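Can the robot do the dishes yet? Speaker notes, Anatole Roussel
March 16, 2024, evening session, 31 minutes plus questions

Opening. Walk on, don't read the title out loud, they can see it. Ask for hands: who has a robot vacuum? Then: who has rescued that vacuum from a sock this month? Wait for the laugh. If there's no laugh, go straight to the sock story from Varkent (short version, skip the landlord).

So, the question I get at every family dinner is when the thing is coming that loads the dishwasher. My aunt has been asking me since I took this job, and I keep saying "a few years," and she keeps writing it down somewhere, I'm sure of it. Tonight I want to give you a better answer than I've given her. It's still going to be kind of a mess of an answer, sorry!

What machines are good at. Same part, same spot, same light. Talk about the bottling line at Carré, where I spent a whole July watching one arm move caps from a tray to a chute. It was great at that. Then somebody swapped the blue trays for gray ones and we lost an afternoon. I love this story because everybody in the room was an engineer and we all stood there like we were waiting for a bus.

(Slow down here, I always rush this part.)

Now think about your kitchen counter. Mail, a banana, a mug with a spoon in it. You reach around the banana without thinking. Your fingers feel the mug start to slide and they squeeze a little. All of that has to come from somewhere if a machine is going to do it, and for a long time people tried to write it down as rules. I was one of them. I wrote a lot of rules about mugs.

What changed is that we started showing instead of telling. A person holds the same kind of gripper a robot would have, one in each hand, and does the chore. The recording becomes the lesson. On the Zirnusura project we collected 3,226 runs of small jobs like this: pick a thing up, put it in its holder, take it out again. We threw away almost a third and trained on 2,245. Expect a question about why so many got tossed. Answer: people sneeze, people forget what they were doing, cables snag, I personally dropped things.

Numbers slide. Leave it up for a bit. Our best model put the object in the holder in 80 tries out of a hundred, on the table it knew. Say "on the table it knew" twice. Move the holder to another table with a shinier top and it got shy, hovering and backing off. You'd be fired from a shop floor for that. In a kitchen you'd be replaced by a nine-year-old, who at least can be bribed.

Shop floor versus home. My honest guess is the shop floor gets there first, and the Jusevico people agree with me on this even though we argue about everything else. A shop can tape the floor, fix the lights and tell everyone to keep their lunch off the bench. Try telling my aunt where to keep her lunch. Also a shop has a person nearby who can hit the stop button and set things straight, and one person can look after a few machines. At home that person is you, in your pajamas.

Things I'd trust a machine with today: sorting clean parts, feeding a press, holding something still while I work on it. Things I'd try with someone watching: clearing a table of plastic cups, folding towels (slowly, so slowly). Things I wouldn't: wine glasses, anything with a cat nearby, fitted sheets. I can't fold a fitted sheet either, so that one may be on me.

If time is short, cut the towels and go right to the last slide.

Last slide. I want them to leave with a feel for how small the jobs are that we're teaching right now, and how much patience goes into each one. One holder, one object, two hands, over and over. Leave the slide up during questions, and repeat each question into the mic, the back row couldn't hear last time.

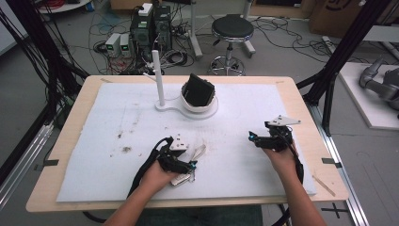
Likely questions. Cost: say it depends on the arm and don't get dragged into prices. Jobs: take this one seriously, give it real time, mention the Carré crew who moved over to running the line. When will it do my dishes: tell them what I'm going to tell my aunt, which is plastic ones first, and keep the good plates in the cupboard for now.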